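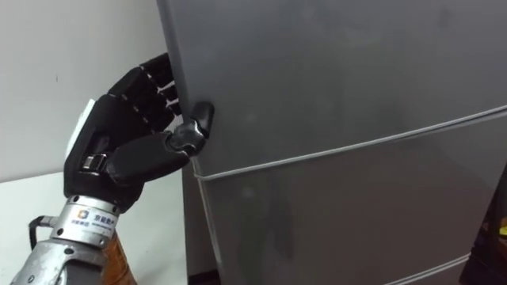
Fridge Door Tips from the Sullum Project

If your fridge door fights you every time, I have fun news: robot people fight with it too! Our group has spent months on a method called Sedum, which teaches a humanoid to open a refrigerator and handle a drink, and a surprising amount of it works for human hands.

1. Pull at the edge, far from the hinge. Sedum's grip planner went through 2,177 practice pulls in simulation, and the edge grips beat the flat-of-the-door grips by a mile.

2. Break the seal first, then swing. A short tug, a tiny pause, then the long easy pull. Splitting the motion in two was our best result of the spring (I still get excited about that plot).

3. Park the bottle near the fridge before you open anything. Less walking with the door open, and less for a robot to plan.

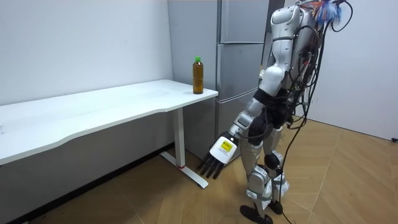 Uçar wrote in to say that tip 3 is fine for one drink but hopeless on grocery day, and that a tray on the counter does the same job for a whole bag of stuff. Good one, I'm stealing it!

4. Keep your feet out of the door's path. Sedum picks a standing spot before it ever plans the arm, and you can do the same: half a step back, a little to the side, elbow loose. 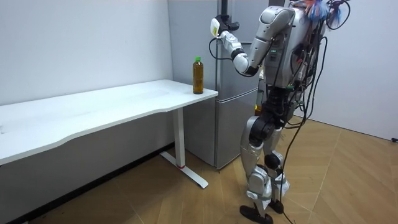
Cleaning the Gasket

Warm water, a drop of dish soap, an old toothbrush. Get right down into the folds and dry them with a soft cloth.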